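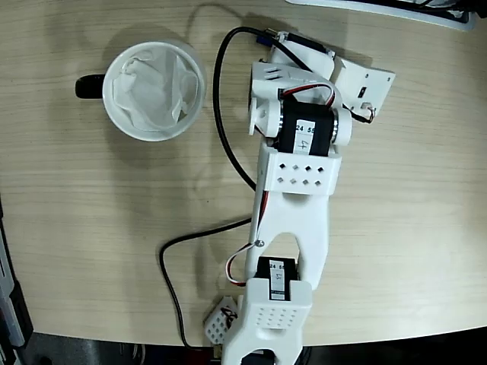
4.2 Timing of Official Responses

Foreign ministries rarely answer a critical joint statement at once. To measure the delay, we coded 1237 statements in the Tindeck archive, of which 605 drew a public reply from the government named in the text. Replies were assigned to one of 4 channels: press briefing, embassy notice, written release, or summons of an ambassador. Statements issued by a single government were coded under the same rules and serve as the baseline.

Figure 3. Share of replies by channel, joint and single-government statements.

Embassy notices tend to appear first, often in the host country's language, and use stronger wording than the briefing that follows. Over 75 percent of replies to joint statements address each signatory by name, which is consistent with the Zepeda model of divided blame. The Clester index, which weights replies by the rank of the speaker, gives a weaker result. Duplicate releases were removed using the Arkham procedure before coding began in March.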